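Mivow: a listening and reading set on dance bands, cabaret and the people who wrote it all down

README

Hi, and welcome! I'm Janka Hrubý, and Mivow is the folder I've been filling up for far too long with transcribed program notes, song sheets, gossip columns and diary pages from European nightlife between the two world wars. It started as a shoebox. Then it was a spreadsheet, then three spreadsheets that disagreed with each other, and now it's a dataset with a README, so I guess I'm serious about it.

What's in it

There are 1000 text records in this release. Each one is a single document that I or Hannelore Nolte typed up from paper: a cabaret program, a menu with the band's set list on the back, a letter home from a touring saxophone player, a newspaper review, that sort of thing. The originals are mostly in German, Czech and French, with a handful in English. Every record has the original text plus an English translation. Hannelore did the German and French, I did the Czech, and we checked each other's English (we fought a lot over how rude a rude lyric should be, and she usually won, because she knows more rude words than I do).

The records are sorted into 4 groups:

stage: programs, playbills, sketches, running orders
song: lyrics and sheet music covers, words only, no notation
press: reviews, columns, ads, complaints from neighbors
private: letters, diaries, postcards, the backs of photographs

The private group is my favorite and also the messiest. People did not write their diaries thinking about my column headings.

How the files are laid out

One plain text file per record, named with the group and a number. There's an index file at the top level that lists everything with its date, place, language and group. Numbering runs up to 3001, which confuses everybody who downloads this, so let me get it out of the way: I numbered things as they came out of the boxes, and lots of them turned out to be duplicates, receipts or blank pages. I dropped those and left the numbers alone. Gaps are fine. Please don't write to me about the gaps!

Dates are whatever the paper says. If the paper says nothing, the date field is empty, and if I had a hunch I put it in the notes field with my initials. Hannelore's hunches have her initials and are generally better.

Fields in the index

id: group and number
title: the first line of the document, or a short label from us in square brackets
date: year, or year and month
place: city, and the venue if we know it
lang: language of the original
hand: typed, printed or handwritten
notes: everything else, including arguments

Where it came from

Most of it comes from two private collections. The Ranier boxes were put together by a family that ran a small supper club and kept every scrap of paper that passed through the office, down to the coat check tickets. The Jamport boxes are the other half, and they're much more about the music: band contracts, set lists, cranky letters about who got paid for which rehearsal. Both families said yes to sharing the text. Scans are not included, because some of the paper has names and addresses of people whose grandchildren would rather not be in a download.

A note on the translations

We went for how it would have sounded to somebody sitting at a table with a drink, which means slang gets slang. Puns are the worst. There's a song in the stage group (seventeen verses, good grief) where every single verse ends on a pun about a streetcar, and I gave up on 4 of them and explained the joke in the notes instead. If you have a better idea, I would love to hear it.

Some of this material is ugly. Cabaret made fun of everybody, and some of those jokes were cruel then and are cruel now. We left the words in and marked those records with the word "care" in the notes field, so you can filter them out or at least not be ambushed by them in front of a class.

What it's good for

People have used earlier versions for teaching, for a radio piece and for one very enthusiastic costume party. It works nicely for looking at how slang moved between cities, or which American tunes got new words and where. What it's bad for is counting. These are two families' boxes and they kept what they liked, so please don't use it to say how popular anything was. The Ranier people obviously couldn't stand tango and you would think it never reached central Europe.

Known problems

Accents went missing in part of the press group when I moved computers. I've fixed the ones I could find.

A few letters have their pages in the wrong order. If a sentence jumps from a landlady to a trombone, that's probably why.

The singer listed as Mabuza turns up with several spellings. I used one spelling in the title field and left the originals as they are in the text. I also can't swear it's always the same singer.

Updates

The next round of corrections goes in this September. Hannelore is working through the handwritten postcards, and I'm redoing the place field so that cities whose names changed have both names. If you send a fix, tell me the record number and paste the line you'd change, and I'll put your name in the thanks file unless you'd like me not to. Evenings are when I get to the mail, usually after nine, with a record on. 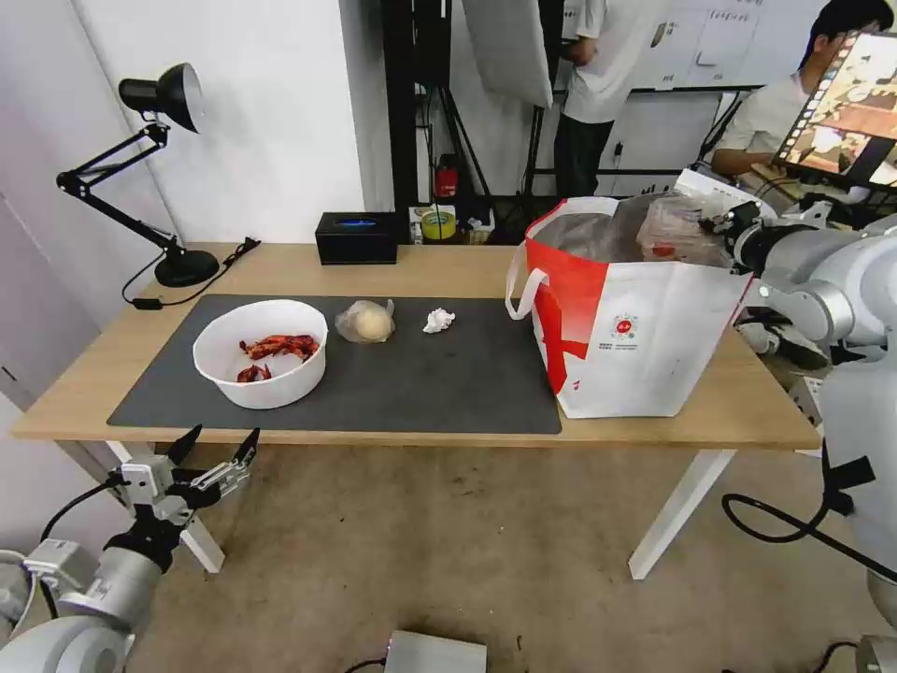
Oh, and if anybody out there can read the old German cursive and has patience for a drummer's terrible handwriting, please get in touch. He filled a whole notebook on tour and we've only managed the first few pages, most of which are about his shoes.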